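Restore test passes but archived mail fails checksum after moving backup server

Posted in: Backup and Recovery
Tags: backup, encryption, key rotation, verification

Polent

We run nightly encrypted backups of a file server and a small mail archive. The backup software is Korkum, the repository sits on a separate Linux box in another building, and a copy goes to object storage once the nightly job closes. In March we moved the repository to new hardware. I copied the repository with rsync, pointed the agent at the new host, accepted the new host key and ran a full restore test of the file server. It passed.

The mail archive is a different story. The job runs, the log says "completed", and the snapshot shows up in the list. When I run a verify with data reads turned on, I get checksum mismatches on 13 pack files. All of them are from before the move. Snapshots taken after the move verify clean, and so does everything belonging to the file server.

What I have checked so far:

Disk health on the new box reports no reallocated or pending sectors. Memory test ran overnight with no errors. The repository passphrase is the same as before and opens every snapshot. File sizes of the bad packs match the sizes on the old box. I still have the old box, powered off, disks untouched since the copy.

The rsync was run with the archive flag and nothing else. The nightly job may have been active during part of the copy, as the copy took over 9 hours and I started it in the afternoon.

Two things I would like to know. Is this a key problem or a data problem? And is it safe to run the repair command, or will it throw away the packs it can't read? Retention on the mail archive is a legal matter for us, so I can't lose old snapshots.
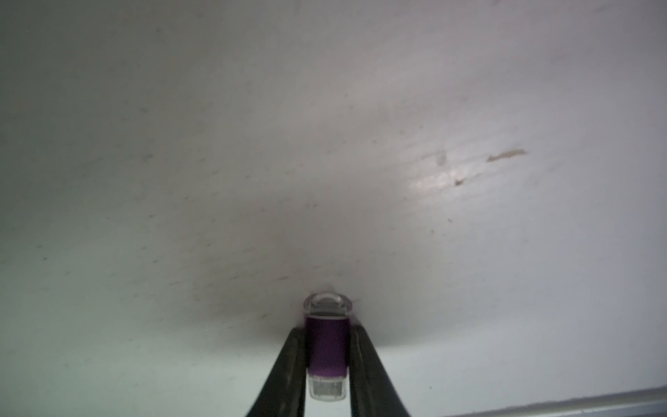
Close-up, white surface.

One more detail in case it matters. We rotated the repository key shortly before the move. The old key was left in place for a while and then removed.

Tapsell

Sounds like corruption from the copy. Delete the bad packs and run repair, then take a new full backup. It will re-upload whatever is missing. I did this on mine with no problems.

Also check that the clock is right on the new server, a wrong clock breaks a lot of things.

Jukex

Please do not delete anything yet. Repair only re-uploads data that still exists on the source. Mail that was purged from the live system exists only in those packs, and once the index is rebuilt without them, the snapshots that refer to them will have holes.

On the first question: it is a data problem. In a repository of this type, the passphrase unlocks a small key file, and the key file holds the master key that encrypts the packs. Rotating the passphrase or adding a key file writes a new wrapper for the same master key. It does not touch the packs. If the master key were wrong, you would not be able to list old snapshots at all, and every pack would fail. You have 13 failures in one group, with equal sizes, so some blocks inside those files changed.

Equal size is the reason rsync will not fix this if you simply run it again. By default it compares size and modification time. With the archive flag the times were preserved, so it will decide that the files are identical and skip them. You need the checksum option.

I would go in this order.

Stop the nightly job and disable any scheduled prune. Do this first. A prune that runs against a damaged index can remove good data.

Suspend the sync to object storage, so that the copy there is not overwritten. If the bucket has versioning, check that old versions are not set to expire soon.

Boot the old box with the repository volume mounted read-only. Run the verify there, with data reads, directly against the old path. The tool will want to create a lock file and will fail on a read-only mount, so use its no-lock option. This is safe as long as nothing else is writing.

If the old copy verifies clean, the damage happened in transit or on the new disks. Run rsync with checksum and dry-run from old to new, restricted to the pack directory. The list it prints should contain the same 13 names. If it does, copy those files only, after moving the bad ones to a separate directory on the new box. Keep the bad ones until you are done.

If the old copy shows the same mismatches, the damage is older than the move and the move has nothing to do with it. In that case look at the object storage copy. Pack names in this format are the SHA-256 of the content, so you can download each file and hash it without the repository tool. A file whose hash matches its name is good.

Only if all three copies are bad should you think about repair, and then only on a clone of the repository.

About the job running during the copy: that usually gives you missing files or a stale index, not changed contents in old packs. Packs are written once and never modified. I would still rebuild the index after the good packs are back, to pick up anything written late.

Two points on permissions while you are in there. Repository files should be owned by the backup account with mode 600, and the agent on the source should hold a credential that can append but not delete. If the mail server is ever compromised, an attacker with the agent's credential can otherwise wipe the whole history. Prune should run from the repository side under a different account.

Export the key file and store it away from the repository. A passphrase with no key file opens nothing.

Polent

Ran the verify on the old box with no-lock. Clean, zero errors. The checksum dry-run listed 13 files, same names as in the log. I moved the bad ones aside and copied the good ones over, then rebuilt the index. Full verify on the new box is now clean for both jobs.

I compared one bad file with its good version using cmp. The differences are all inside a single aligned block and the rest is identical. The other 12 are not compared yet. The controller on the new box has a firmware update pending, so I will apply that and run the verify again before turning prune back on.

Object storage sync is still suspended. Key file is exported and in the safe.

Jukex

A single aligned block points to the controller or the cable more than the network. Leave the old disks alone until you have had a few clean verifies with data reads on.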